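Handling Demonstrations: Notes for Lab Unit 4
Lendley Technical College, Robotics Workshop
Posted in August by the workshop instructor

These notes cover the parcel unit. Read them before your first bench session and bring a printed copy. The unit runs over two weeks and feeds into the Gremer sorting task at the end of term.

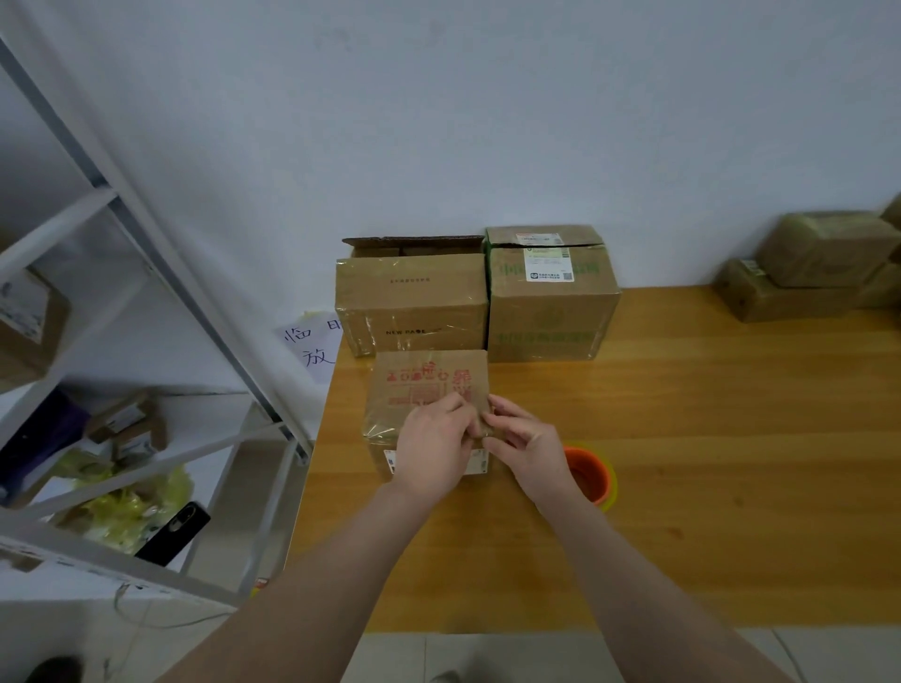 1. What the unit is for

By the end of the unit your group will have a set of labeled hand demonstrations and a first policy trained on them. The policy has to do one thing: take a parcel from the pile, turn it until the shipping label faces up, and set it down in the marked area. It does not have to read the label. Reading comes in the next unit, and groups that try to do both at once usually finish neither.

Last year's class recorded 856 demonstrations. After review, 113 were thrown out. Most of the rejects had the same fault: the person let go of the parcel and grabbed it again without a pause, so the start and end of each grip could not be marked. A few were lost because the recording was stopped before the parcel was set down.

2. Parcels and why they are awkward

A plain cardboard box is easy. Real parcels are not plain. Clear tape reflects the overhead lights, and the shine moves when the box turns. A vision model trained on untaped boxes will often take a bright patch of tape for a white label. Printing on the cardboard causes a similar problem, especially large characters or logos near a corner.

Seams matter too. People like to hook their fingers on a taped edge, and that works well for a hand. The Lepik two-finger gripper cannot do it. If you use a seam to pull a box toward you, mark the demonstration with the code S so we can sort those out later. Do not avoid seams on purpose. We want to see how you would handle the parcel normally.

Parcels stacked on other parcels need extra care. Take from the top, and look at what is underneath before you lift. An open box with its flaps up does not make a good base and should be moved first.

3. Recording procedure

Work in pairs. One person handles parcels and the other runs the recorder and keeps the log. Swap after every 12 demonstrations.

Roll your sleeves above the wrist and take off watches and rings.
Start with both hands flat on the table.
Start the recording, wait for the tone, then reach.
Use both hands if the parcel needs it. One hand usually holds the box still while the other turns it.
Turn the parcel at a normal speed. Slow, careful motion looks tidy in the log but trains badly.
Set the parcel down, return both hands to the table, and stop the recording.

If you drop a parcel, keep recording and finish the task. Dropped parcels are useful data and get the code D.

4. Marking the demonstrations

Each demonstration is split into four parts: reach, grip, turn, place. Mark the first moment of each part in the Bandness annotation tool. The grip starts when the second hand touches the box, or when the box first moves if only one hand is used. Turning often starts before the grip looks finished. Mark it anyway and let the two parts overlap.

Label visibility is marked separately – yes, no, or partly. Fingers cover labels more often than you would expect, and a label that is half under a hand counts as partly, even if you know what it says.

Your partner marks the same demonstrations without looking at your marks. Compare at the end and talk through any that differ. Write the reason in the notes column. "We disagreed" is not a reason.

5. Training run

The shared machine is free for this class on Tuesday from 4 p.m. Put your group in the queue before noon. Use the settings in the course folder for the first run and change nothing. For the second run you may change one setting, and your report should say which one and what you expected it to do.

6. What to hand in

The demonstration log with codes, both sets of marks, the two training curves, and a report of two pages at most. The report should include at least one case where the policy failed and your best explanation of why. Groups with only successes in the report will be asked to run it again – use parcels the policy has not seen.

Questions about the unit: leave a note in the workshop tray or ask at the start of a session.

Lendley Technical College Robotics Workshop | Contact the workshop | Copyright Lendley Technical College | Back to top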